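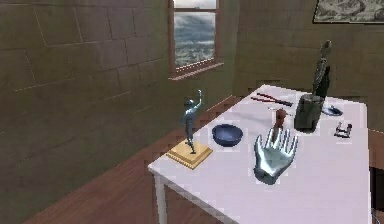

Red-handled pliers on a white table

How to Get Stiff Old Pliers Moving Again

Posted by Fatemeh Ghasemi, 2020-09-13

I have a soft spot for pliers that won't open. My father kept a coffee can full of them under the basement stairs, and I'm pretty sure I learned to swear by trying to pull a fence staple with a pair that needed both hands just to get the jaws apart. So now when I see a seized pair at the Hostlow flea market I can't walk past it. Most of the time the fix is an evening of waiting and a few minutes of elbow grease, and you end up with a tool that feels better than a lot of the new ones.

I get asked how I do it often enough that I'm finally writing it down. I'm a hobbyist, I fix things in my kitchen in Lernham, and there are surely people with a proper shop who do it faster. This is just how I do it.

What you'll need

Penetrating oil (I use the Ruotsalainen stuff in the small blue can, but any kind sold for stuck bolts will do)
A light oil for afterward - sewing machine oil is great
An old toothbrush
Steel wool, fine
A piece of 200 grit sandpaper
Dish soap
Rags you don't care about
Safety glasses and a pair of thin gloves

If you had to buy all of it from scratch you'd probably spend more than the pliers are worth, but the oil lasts for ages and you've likely got the rest under the sink already.

Look before you soak

Wipe off the loose dirt and have a good look at the joint. You want to know what kind of stuck you've got. Gritty and slow is usually old grease mixed with dust. Orange around the rivet and no movement at all is rust. And if the handles move fine but the jaws don't line up, that's a bent tool, and none of what follows will help you. I've tried to straighten bent ones in a vise and I've never been happy with how they came out.

Check for cracks too, especially right beside the rivet. A cracked pair goes in the scrap bin. I don't care how pretty it is.

One more thing while you're looking! If the handles have thick plastic sleeves with any kind of rating printed on them for electrical work, please don't count on that rating anymore once the tool is old and has been soaked in who knows what. Use them in the garden and buy a new pair for wiring.

The soak

For greasy ones, skip the penetrating oil for now. Hot water, a good squirt of dish soap, and the toothbrush. Scrub into the joint from both sides, work the handles as far as they'll go, rinse, and do it again until the water stops turning gray. Dry them right away, and I mean right away. I leave mine on top of the radiator in winter and in the sun on the back step in August.

For rusty ones, lay the pliers on a rag in an old baking tin, and put the penetrating oil on the joint, front and back. A few drops is plenty. Then leave it alone. Overnight is good. My worst pair took 7 days, with a fresh drop each evening when I was doing the dishes, and I had honestly given up on it when the thing finally creaked.

Keep the oil off the plastic sleeves if you can. Some of them go soft and sticky and you'll never get that feeling off your hands.

Getting it to move

Gloves on, glasses on. Hold one handle flat on the bench with your palm and push on the other, gently, in whichever direction gives. You're looking for the tiniest wiggle. Once there's a wiggle, add a drop of oil, go back and forth, add another drop. A lot of brown gunk will come out of the joint, so wipe it away as it shows up or it'll just work its way back in.

If there's no wiggle, tap around the rivet with a small hammer. Tap, don't whack. I set the joint over a scrap of wood so it has something to sit on. Then more oil and another night in the tin.

What I would not do is stick a length of pipe over the handle and lean on it. I did that to a really lovely pair of Jotbergs, long-nosed ones, and snapped a handle clean off. I still have the other half in a drawer, I can't make myself throw it out.

People also ask about using a torch. It works, but heat can take the hardness out of the jaws, and it'll ruin the sleeves for sure. I leave the torch alone.

Cleaning up the steel

Once they swing, open them as wide as they'll go and do the insides of the jaws with the toothbrush. Steel wool takes care of light rust on the flats. For the stubborn spots I use the 200 grit with a little oil on it, rubbing in one direction so the scratches all run the same way. Don't sand the teeth, and don't touch the cutting edges, if your pair has them. You'll only make them dull.

I used to chase every last speck and get everything shiny. These days I stop when the rust quits coming off on the rag. Dark old steel looks nice, and a bit of pitting doesn't hurt anything.

Red plastic sleeves clean up well with dish soap and a damp cloth, by the way. If there's paint on them, try a fingernail before you try anything stronger. Solvents can take the color off along with the paint (ask me about the pink ones).

The final oiling

Wipe everything down until the rag comes away mostly clean. Put one drop of light oil on each side of the joint and open and close the pliers while you watch something on TV. Twenty minutes of that and they'll feel like a different tool. Wipe off the extra, then go over all the bare metal with the same slightly oily rag.

Hold them by one handle and see if the other one drops open by itself. On a loose pair it will fall right away, on a snug one it'll take its time, and I like mine somewhere in between. If they're really floppy you can tighten the rivet with a few hammer taps on something solid, checking after each one. Go easy, it's very simple to overdo it and end up back where you started.

Keeping them that way

Don't store them in a closed box in a damp garage. If that's the only place you've got, toss in one of those little moisture packets that come with new shoes. Give the joint a drop of oil when you remember to. I do all of mine on the same afternoon when the clocks change, with the radio on, and it's a pretty nice way to spend it.

If you've got a pair that won't budge after a week of soaking, leave me a comment and tell me where the rust is and what you've tried so far.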